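Three months of working from a shared unit and I have opinions about where adults put their coats. A thread.

1/ At home I own one hook. It holds 3 coats, a tote bag full of other tote bags, and a scarf I believe came with the flat.

2/ The Clomier website will sell you a coat stand with a name, a story and a delivery slot between seven in the morning and the heat death of the universe. I chose the one called Wanow. I regret how well I can pronounce it.

3/ Abenezer Mamo maintains that a chair is a coat stand with ambition. He has not sat down in his own bedroom since July.

4/ Black pole, curved arms, round base, one navy cap. I have known smaller commitments to outerwear — mostly my own.

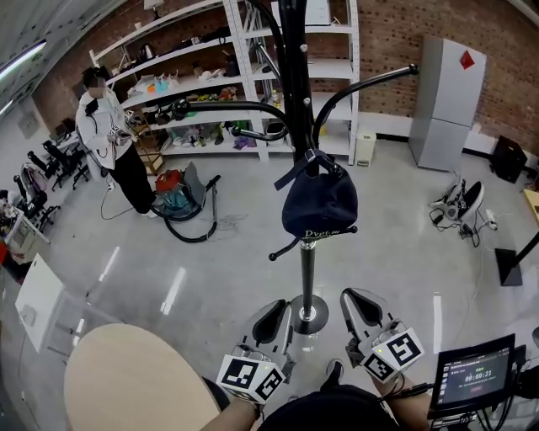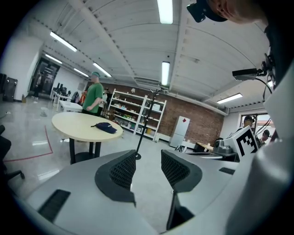

5/ On weight. Hang everything on one side and the stand will lean towards you like an uncle at a wedding. Spread it out. Heavy coats low, hats wherever their pride allows.

6/ On wet umbrellas. Not in the pocket of someone else's parka. I would have thought this was covered at school.

7/ Sisay from downstairs wants numbered pegs. We had numbered pegs at my old office and I still remember mine better than my bank PIN.

8/ Anyway, the Wanow arrives tomorrow, before noon or possibly after it. Offers to hold the other end of the box are welcome.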